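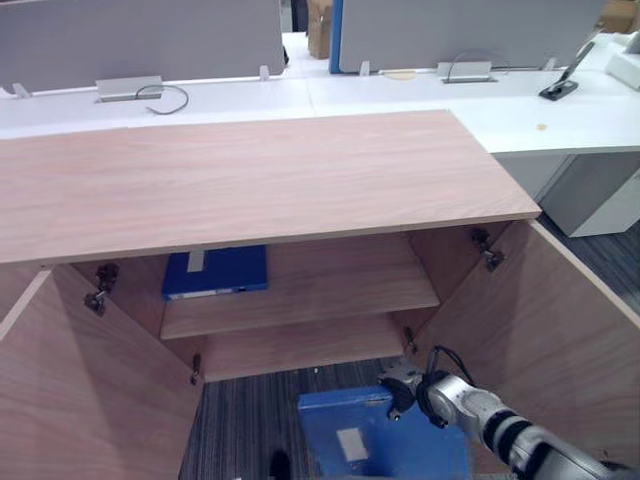
Shared workshop's cabinet robot moves to the lower shelf

The robot arm being built by members of the Terik workshop has started work on the harder half of its job, the bottom shelf of a low wooden cabinet. The group that meets there on Friday evenings said this week that the arm can now take a flat item off the upper shelf and put it back without help on most tries. The lower shelf, close to the carpet, is the next target.

The project is called Driltura. It began as a plan for a machine that could fetch and return things in a small office, using furniture that was already there. Members decided early on that they would not change the furniture to suit the robot, so there are no special handles, no rails and no markers stuck to the wood. The cabinet has two doors on ordinary concealed hinges and a top that overhangs the opening by a little. That overhang has caused more trouble than any other part.

The arm has to come in from the side, below the level of the top, and then turn its gripper toward the shelf. On the upper shelf this leaves little room above the wrist. A cable loops out over the wrist, and in early tests it rubbed against the underside of the top each time the arm pulled back. The group tried tying the cable down, but then the wrist could not turn far enough. They have since gone back to a loose loop and changed the path of the arm.

For the upper shelf, the test item is a blue binder laid flat toward the back. Members picked a binder after trying paperback books, which bent, and a plastic tray, which slid. A binder is stiff and has an edge the gripper fingers can get hold of. It is also heavy enough to show when the grip is weak.

In the last full set of tests on the upper shelf, the arm made 333 attempts over several evenings. Most of the failures came in the first part of the set, before the new path was loaded. After the change, it completed 73 attempts in a row before dropping the binder. The group has kept a log of every run, with a short note on each failure, and plans to post it on the workshop's page once it has been cleaned up.

The lower shelf is a different problem. There is more height to work in, but the arm has to reach down and forward together, and its elbow comes close to the edge of the right door. With both doors fully open there is enough space. If a door swings in even a small amount, the arm can touch it. Closing and opening the doors is not part of the current work, and for now a member opens them by hand before each session and checks that they are all the way out.

Practice on the lower shelf starts with nothing on it. The arm goes to a point above the shelf, lowers, closes its fingers and comes back out. Only when it can do that without touching the wood will the group give it something to pick up. Members expect this stage to take up to 3 weeks, depending on how many people come in.

The floor has also been a factor. The cabinet stands on carpet, and a heavy push on the top moves it slightly. During one session in January the arm pressed on the front lip of the lower shelf and shifted the whole cabinet back. Nothing was damaged, but every stored position was then wrong and the evening was spent measuring again. The software now stops the arm if the motors meet more resistance than expected, and a strip of tape goes down beside the cabinet at the start of each session so that movement can be spotted.

The control software was written by members and runs on a used desktop computer. Parts of the gripper were bought from Skivano, a small parts seller, and the rest was made on the workshop's own machines. Cuypers, a furniture repair shop on the same street, checked the door hinges after one began to sag and replaced two of the screws. The shop did not charge for the work.

Costs have been kept low, according to the group's posted notes. The largest single expense was a replacement motor for the wrist, after the first one wore out in the upper shelf tests. Dues cover the electricity, and members who want to work on the arm outside the Friday session must have a second person in the room.

The next step after the lower shelf is to move an item from one shelf to the other. This means the arm must back out completely, change its angle and go in again at the new height. A shorter path that stays inside the cabinet was tried in simulation and dropped, as the item in the grip would have hit the front edge of the upper shelf.

The workshop is open to visitors on Friday from 7 p.m. People who come to watch are asked to stay behind the desk while the arm is powered. New members can sign up at the door, and no experience with robots is needed. The group is also looking for a second low cabinet with two doors, of a different depth from the present one, and will collect it if it is nearby.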